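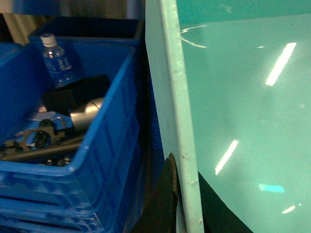
Picking from a mixed crate is still the job that customers ask about first, according to Svend Stougaard, and it is the one where a tidy test bench teaches a robot the least.

Trasto said on 7/6/21 that it has begun gathering picking examples for Astiveck, its learning system for small warehouses and repair shops. The work is being done on the company's own floor, using blue plastic crates stacked up the way they are in a parts store. Each crate holds a mix of goods. A filled water bottle may share a crate with a metal cylinder, a bracket and a long rod, with screws or other small fittings down at the bottom.

Operators guide the arm by hand controls through each pick. The camera at the wrist records what the gripper faces on the way in, and the system stores the arm's movements beside the pictures. One example runs from the moment the arm leaves its rest position until the item has been set down. Operators then mark the example as a clean pick, a second try or a miss. Misses are kept.

The program has 12 operators, working in two shifts. Each records up to 60 examples in a session and then changes over with a colleague. Crates are refilled between sessions from a shared store of 19 item types, and the operators are asked not to arrange what goes in.

"We told people to tip the stuff in and leave it," said Angeliki Tsakiris, who runs the program. "If a cable ends up over the top of the part you want, you pick it with the cable there. That's what the arm will get at a customer's site."

Clear plastic and polished metal have been the slowest items to record. Overhead lights show up as streaks on glossy surfaces, and they move across the picture as the wrist turns. Trasto considered putting up shades over the work area and decided against it. The lights stay as they are, and sessions are recorded with and without daylight from the loading door.

Reaching along the walls of a crate is also getting extra time. Items in the back corners leave little room for the fingers, and operators have been asked to try more than one angle before marking a miss.

Zutley, which supplies the hand controls, has trained the operators and will service the equipment for the length of the program. Recording will run until November. Trasto then plans to try the system with 8 customers, starting with a repair shop in Jelínek.

Businesses that would like to lend parts for the next set of crates can write to Frida Kragh at the Trasto office. Loaned parts will be returned when recording finishes.

Media contact: Frida Kragh, Trasto | © 2021 Trasto. All rights reserved. | Back to top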